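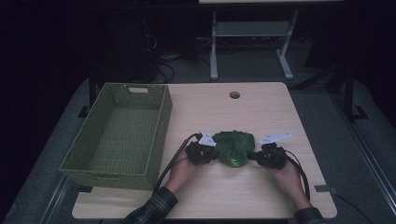 Kondine Hall kitchen and back rooms — walk-through checklist
Date: 25 October 1999
Last one done: June

1. Exits. Front OK. Side door sticks, needs a shoulder. Plane the bottom edge before the cold weather.

2. Extinguishers. 2 on site. Hall one in the green. Kitchen one tag expired, call Usar for a swap. FAIL till done.

3. Smoke alarms. All sounded on test. Pantry one chirping, new battery in.

4. Cooler. Read 43 on the dial, want it lower. Turned it down a notch, recheck tonight. Door gasket split at the hinge side, Mudaliar has the part on order (same as June!!).

5. Range and hood. Filters greasy. Not terrible. Soak this week. Gas shutoff turns freely, label fell off again — tape wont hold, use a wired tag.

6. Sinks. Hot water OK at both. Slow drain on the left. Soap yes, paper towels no.

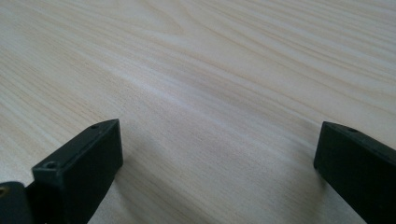
7. Floors. Mat curled by the dish area, trip hazard, thrown out. Need a new one. Loose tile by the mop closet, still.

8. Electric. Panel clear 3 ft in front, OK. Extension cord runnng behind the freezer, not allowed, pulled it. Freezer needs its own outlet, Hitance quoted 352 for the job. Get a yes or no on that.

9. Storage. Bleach was on the shelf over the flour. Moved. Please keep it in the closet, bottom shelf, always.

10. Meters. Water 1,247 at time of check. Gas not read, box locked, no key on the ring.

11. First aid kit. Short on burn dressings and medium gloves. Rest OK.

Overall: pass with items. 2 and 8 first, then the gasket. Copy goes on the office clipboard, old sheet in the binder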